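Does a Copper Bracelet Sharpen Your Intuition?
Report by Vasco Salgado and Eliécer Huamán, Montoya group

Our starting point was a claim on the Rurside wellness page, which says that copper worn on the left wrist "opens the receptive channel" and lets people sense things they have no ordinary way of knowing. The page gives no source. It mentions a study from Wonota, but we wrote to the site in June asking for the title and got back a discount code.

We wanted a test that a believer would accept as fair. The task was to guess whether a card in a sealed envelope was black or white. By luck alone a person should get half of them right. Each of our 3 volunteers made 40 guesses, 20 with a copper bracelet and 20 with a painted plastic one that looked much the same. Eliécer put the bracelets on them under a cloth sleeve. Vasco ran the guessing and did not know which bracelet was in use.
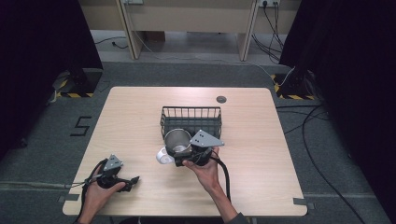

Guessing studies usually go wrong in the handling, and ours nearly did. In the first trial run Vasco shuffled the envelopes himself and could tell some of them apart by a bent corner. We threw those results out and bought thicker envelopes. We also dropped our plan to hide a ball under one of several cups, because a steel cup like the one held against the wire basket has a reflective inside, and a small reflection at the wrong angle could give the answer away. Cards are duller but safer.

With copper, the group got 31 right out of 60. With plastic, they got 32. Neither number is far from 30, and the gap between them is one guess. One volunteer was sure she had felt a tingling on the copper rounds, but when we checked her notes she had written "tingling" on plastic rounds too.

We know the sample is small. A believer could say the effect is weak, or that cards are too boring for it – we heard both from the Ninileo forum, where one thread on our project reached 112 replies. Our problem with this is that the page promises a change you will notice on the first day. If it takes thousands of guesses to find, the page is still wrong.

We would repeat the test with more people and with the envelopes prepared by someone outside the group. We are not planning to buy more bracelets.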